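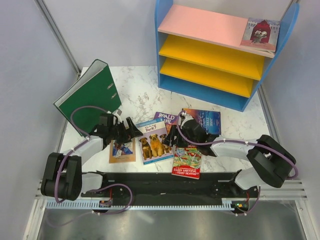

Veerle Smits wrote in to ask whether she had to type all 1372 of her books into Skoketier by hand before she could lend a single one, and she said she'd rather give the books away.

No, she doesn't, and neither do you! Shelves come first in Skoketier, books come second, and you can start lending while most of your collection is still missing from the list.

3. Setting up your shelves

3.1 Adding a shelf

1. Open Skoketier and tap Places.
2. Tap New Shelf and give it a name your whole family will understand. "Hallway, low" works great. "Shelf 2" gets confusing as soon as you move the furniture.
3. Choose a sort order: Author, Title, or As They Stand. (As They Stand is my favorite for kids' books, where big picture books and skinny paperbacks never want to line up anyway.)
4. Tap Save.

Note: You can rename a shelf at any time. Loans stay attached to the book, so renaming won't upset them.

3.2 Adding books

1. Tap the shelf, then Add.
2. Point your phone at the barcode on the back cover and hold still until you hear the click.
3. Check the title that comes up. Older paperbacks sometimes share a number with a later printing, so look at the cover too.
4. Tap Keep, and go right on to the next one.
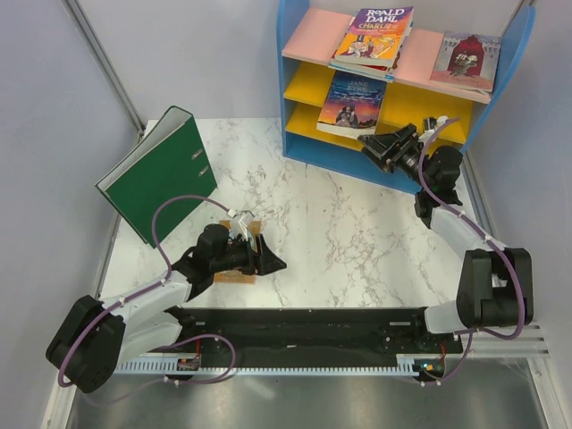

If a book has no barcode, tap By Hand and fill in the title and author. Everything else on that page can wait. You can even put in half a title and search on it later, and it will still be found.

Caution: Do not tap Merge unless you're sure two entries are the same copy. Merging can't be undone, and the loan history of the second copy is lost.

3.3 Your first loan

1. Tap the book, then Lend.
2. Type the borrower's name. Skoketier remembers it for next time.
3. Pick a return date, or leave it blank for an open loan.

Open loans show up in gray on the Out page. Reminders are off by default; to switch them on, see section 5.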